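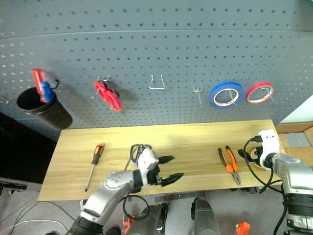

According to Ayane Shibata, the burglars never left Clundley, whatever the police department's chart says. They came through her kitchen window in May while she was at work, took her late father's watch and a jar of coins, and left the back door open so the dog got out. She called it in that evening. When she asked for a copy of the report for her insurance, she was told there wasn't one. What she had was an "incident entry," filed under suspicious activity, with a reference number the insurance company wouldn't accept.

I had gone to see her because of the chart. If you live anywhere near Clundley you have probably seen it. It shows a blue line running along at a fairly steady height and then dropping like a stone, and the drop begins in the month the city signed up with Kettani, the company that sells the alert system now running in three towns in the county. The line is residential burglaries. It ends at 125 for the year. The mayor's office printed it on a mailer, and Naltard and Hetville, which joined later, have been promised something similar.

I like good news as much as the next person, and I would like this to be true. Being burgled is a miserable thing, and a town with less of it is a better town. But a line that falls that fast makes me want to see what it is made of.

Kettani's system is simple enough on paper. Residents who agree to it let their doorbell feeds and alarm signals go to a central desk, where staff look at each alert and decide whether to pass it to the police. The desk also takes over a share of the non-emergency calls, the ones about things that have already happened. Most burglaries fall into that group. People come home, find the mess and call. They are upset, but the burglar is gone, so they go to the desk.

The desk gives every call a category. The categories are Kettani's own, and an officer is supposed to go over them later and move anything that belongs in the crime count. I asked the department how often that second look takes place. The answer, which took two weeks and ran to a single paragraph, said that entries are "reviewed as resources allow."

What I could get, through a records request, was the total for suspicious activity. In the same year that burglaries came down to 125, Clundley logged 2,458 of those entries. I asked for the figure from the year before the contract and was told that the old system didn't use that category, so no comparison could be made. That may well be the case. It is also very handy.

Andor Veres worked property crime in the county for most of his career and retired before any of this came in. He read through the pages I had been given at his dining table, licking his thumb to turn them, and he was slower to get excited about them than I was. A lot of those calls will be nothing, he said. Kids in a yard, somebody's cousin trying the wrong door, a delivery driver. He pulled out a page where the free-text notes hadn't been blacked out and ran his finger down it. Rear window forced, caller reports jewelry missing. Side gate open, bikes gone from garage. Caller states TV removed.

"That's a burglary," he said of the first. He went back and forth on the second, which depends on whether the garage was attached to the house. "That's a burglary," he said of the last one.

One page proves very little, and I want to be careful here. I don't know how many of the 2,458 are burglaries. Neither does the department, as far as I can tell, and neither does Kettani. My complaint is that a chart went out to every mailbox in the city as though somebody did.

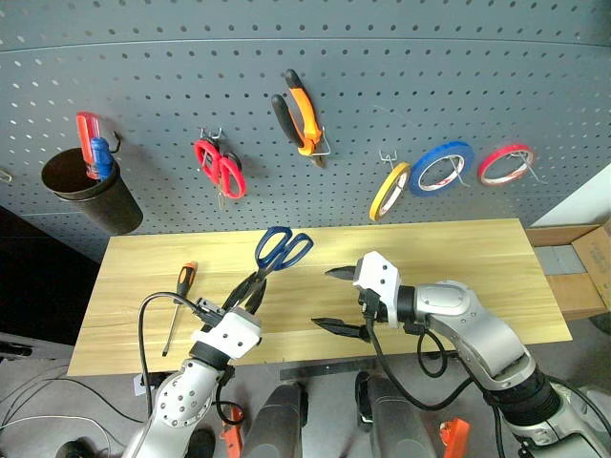
The company sees it differently. Sieglinde Haberkorn, who speaks for Kettani in the region, told me on the phone that the desk has cut the time officers spend on low-priority calls and that residents "report feeling safer." I asked whether feeling safer was the same as being burgled less. She said the two were closely linked. I asked for the survey, and she said it was an internal document. She was friendly throughout and called me back when she said she would, and I came away with nothing I could check.

There are other explanations for a falling line, and nobody selling anything has much reason to bring them up. More people in Clundley work from home than used to, and burglars prefer an empty house. Household electronics have become cheaper and harder to resell. Some people have simply stopped calling, after enough evenings on hold. If burglary really is down, any of those could be doing part of the work. The mailer gave the credit to the contract, and the contract is up for renewal.

Asif Jafri runs a hardware store on the Hetville side of the river and has been broken into twice since the system went live there. Both times the desk got the alert. The first time, he says, a car came within minutes and he was impressed. The second time the alert was marked as a fault, and he found the shutter bent when he opened up at 7 a.m. He still pays for it. When I asked why, he shrugged and said the other choice was having nothing - and his landlord likes it.

I hear that a lot, and I don't think it's foolish. People want somebody to be watching. The trouble is that wanting it makes us easy to please, and a city council is made of people too. At the session where the contract was first approved, going by the minutes, there was one question about accuracy. It came from Ozan Toprak, who asked who would check the categories. The reply was that the vendor had a quality process. The vote followed.

Toprak is still on the council, and he told me he regrets not asking a second question. He has now asked for a sample of the suspicious activity entries to be pulled at random and read by someone who works for neither the department nor Kettani. It would be cheap. A retired detective and a quiet room would do it, and Veres has said he is willing. So far the request has been put off to the next meeting both times it came up, once for lack of time and once because the department wanted to give its own view first.

Naltard is meanwhile preparing its own mailer. I asked to see the chart and was told it was still being designed, which struck me as an odd word to use for a set of figures.

Shibata did finally get her report. An officer rewrote the entry after she had called the front desk, the records office and the desk again, and her claim was paid, minus the deductible. The watch hasn't been found. Her burglary went into the system under the date it was corrected, in the following year's count, so it isn't one of the 125.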